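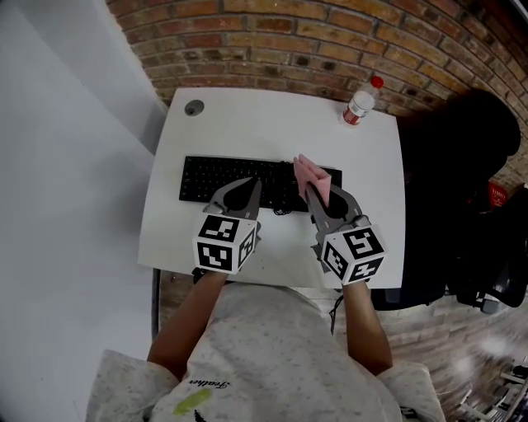 4. Recording your first task

Read this section after you have charged both Pralell hand grippers and paired them with the base unit (Section 3). It applies to the two-hand kit. If you bought the single-hand kit, skip steps 4, 5 and 11.

The practice task is wiping a computer keyboard with a soft cloth. You need a desk, a chair, a full-size keyboard and one dry cloth. Pick a cloth in a color that stands out from the keyboard.

Before you start

Unplug the keyboard, or shut down the computer it belongs to. Remove cups and open containers from the desk. A closed bottle of cleaner may stay on the desk, but do not spray during a recording. Liquid on the finger pads makes them slip and will shorten their life.

CAUTION: Keep your own fingers out of the gripper jaws while the trigger is pressed. The jaws close with enough force to pinch skin.

CAUTION: Route the gripper cables toward the floor on the outside of your legs. Do not run them across your lap or under the chair wheels.

Setting up

1. Place the keyboard flat in the middle of the desk. Leave 10 inches clear on both sides.

2. Fold the cloth twice and set it to the right of the keyboard.

3. Put on the head camera and tighten the strap until it no longer shifts when you nod.

4. Pick up the left gripper, then the right. The letters L and R are molded inside the handles.

5. Check the marker cube on each gripper. All printed faces must be clean and free of tape, stickers and fingerprints. Wipe them with a dry tissue if needed.

6. Open the Fotar app and tap Preview. Hold both grippers over the keyboard. The two cube icons at the top of the screen should turn green.

Note: If a cube icon stays gray, a sleeve or your forearm may be covering the markers. Push long sleeves above the elbow. If it is still gray, turn off any lamp that shines directly on the cube.

Recording

7. Tap Record. Wait for the long beep.

8. Hold both grippers still above the desk for a count of three. The app uses this pause to line up the camera and the grippers.

9. Pick up the cloth with the right gripper. Squeeze the trigger slowly until the cloth is held, then stop. Squeezing harder does not improve the grip and will wear out the pads.

10. Lower the cloth onto the right end of the keyboard.

11. Rest the tips of the left gripper on the lower part of the keyboard to keep it from sliding. Light contact is enough.

12. Wipe from right to left in short strokes. Look at the place you are wiping. Move more slowly than you would by hand.

13. Put the cloth back where you found it, open both grippers, and tap Stop.

A recording should run no longer than 60 seconds. Longer recordings are saved but are split into parts, and the parts must be labeled separately.

If you drop the cloth, keep recording and pick it up again. Recordings with a recovered drop are usable. If the cloth falls off the desk, tap Stop and choose Discard.

Repeating the task

Make 15 recordings before you move on to Section 5. Change the starting position of the cloth a little each time. After 10 recordings, put the grippers down and rest your wrists.

Uploading

Recordings upload when the base unit is on its dock and connected to your network. The counter on the Uploads page shows files, not recordings, so a high number (2,933 on a well-used kit) is normal.

Replacement pads are sold in pairs by Bjarnason. Pads made for the older Humik handles do not fit.

Section revised in February by Kaj Þrastardóttir. Steps 6 and 8 have changed from the earlier printed guide.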